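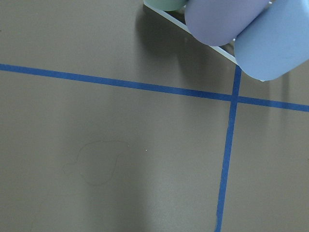 Why would anybody want to live on a grid, one of you asked at the end of the last class, when the crooked old towns are so much nicer to walk around in? Good question, and I didn't have a good answer ready, so these notes are partly my second try!

Start with Stostby. The old part follows the creek, and every street bends when the water bends. Then the railroad came, the land north of the tracks was cut into 313 lots, and suddenly everything runs straight. You can sell a straight lot to someone who's never seen it (people did, by mail), and that's really most of my answer. Grids are easy to sell.

## Finding your way
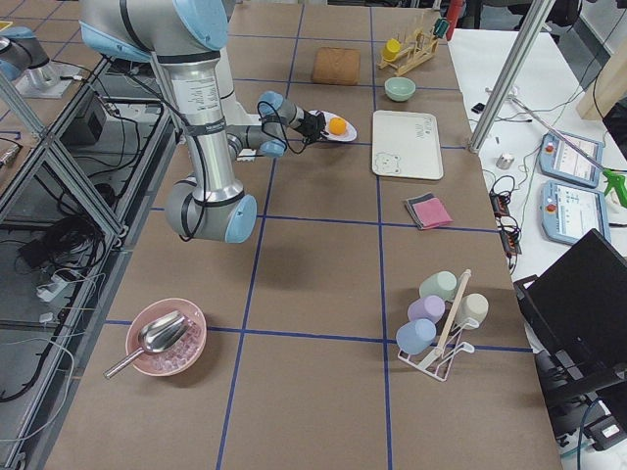
A grid is also handy for strangers. In Drarkov you can be told "four over, two up" and get there without a map, while in Hattar I still get lost every single time I visit, and I've been going for years. It works at any size – dark blue tape lines on brown paper are enough to let you say which square the white plate is in, and a street plan does the same job with corners and house numbers. What the grid won't tell you is where the hill is. Drarkov has a terrible one, and the streets go right up it.

## What a grid does badly
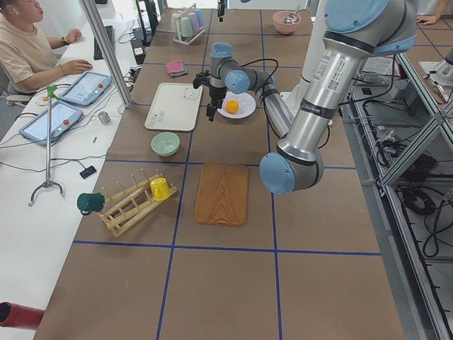
*Fig. 3. Large squares marked off with thin dark blue lines.*

Big blocks leave you with a lot of middle. In Tronetti the middles filled up with sheds, then alleys, then tiny houses on the alleys, and by the time the town had 3,231 people a fair share of them had no front door on a real street. The planners hated it. I kind of love it, but I don't have to get a fire truck in there.

**For next time:** read the Tronetti chapter (skip the last 10 pages, they're all drainage) and bring a sketch of the block you grew up on. Messy is fine. Mark where people cut through.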